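Setting Out a Cup and Small Items Exercise

Hunbridge activity sheet 81. Please read all the steps before starting.

1. Stand the cup on the teal surface with its open end upwards.

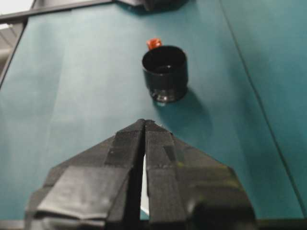 Black cup in position, open end up.

2. Choose one small item and place it close to the cup. Leave the other items in the tray until they are needed. 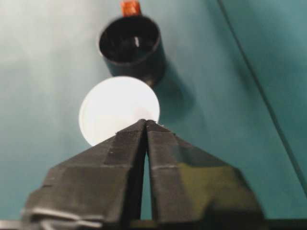 Participants should then be asked to put the item into the cup using one hand only. Flat items are best tried last. 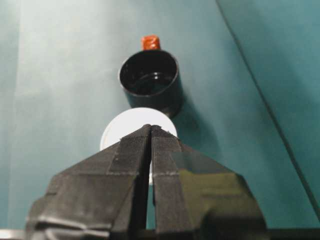 May a different cup be used?
Any cup with a wide opening and a steady base is suitable.

3. Tip the item out and repeat with the next one. Record each attempt on form 609. 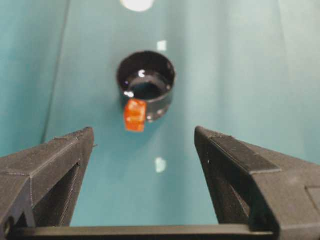 Simin Nikzad writes that her group at Lodhi found small cubes easier to begin with, and asks for this to be added to step 2.

Completed forms should be returned to the Hunbridge office by the end of January.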